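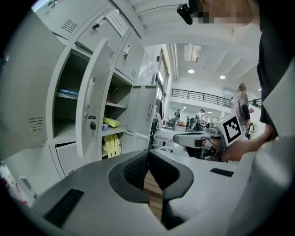

## How to do a proper oil cleanse at home (without waking up greasy)

I put off oil cleansing for years because my skin is oily to begin with, and rubbing more oil into it sounded like a punishment. Then my friend Hortensia Mansilla pressed half a bottle of her Bavodwood cleansing oil into my hands last September and told me to stop being silly. I'm so glad she did! My cheeks are calmer, my mascara comes off without a fight, and I look forward to those few minutes by the sink more than I'd like to admit.

You'll need:

- a cleansing oil (I use Bavodwood, but plain jojoba is lovely too)
- a soft cotton washcloth, fresh each time
- your usual gentle face wash (mine is the Dramby milk one)
- a hair band, or an old pair of tights if you're me

### 1. Start dry

Dry hands, dry face. I know it feels wrong, and I still catch myself turning on the tap out of habit, but a cleansing oil grips makeup much better before any water gets near it. Pour a puddle the size of a quarter into your palm and rub your hands together until it warms up.

### 2. Massage, slowly

Begin with your cheeks and forehead, then work into the sides of your nose and your chin (the chin is where all my trouble lives). Leave your eyes for last and keep them shut. Give it 30 seconds if you're bare-faced, and longer if you've got foundation on. Small circles, light fingers, no scrubbing!

### 3. Add a little water

Wet your fingertips and go over everything again. Most cleansing oils turn milky at this point. Plain jojoba won't, so skip ahead if that's what you're using.

### 4. Lift it off with the cloth

Run the washcloth under warm water, wring it out, and lay it over your face for a few breaths. Then wipe gently, rinse the cloth, and repeat until it comes away clean.

### 5. Wash once more

Follow with your normal face wash, pat dry, and put your moisturizer on while your skin is still a bit damp.

I do this at night only, and just a splash of water in the morning. If you get stinging or a rash, stop and go back to whatever you were using before.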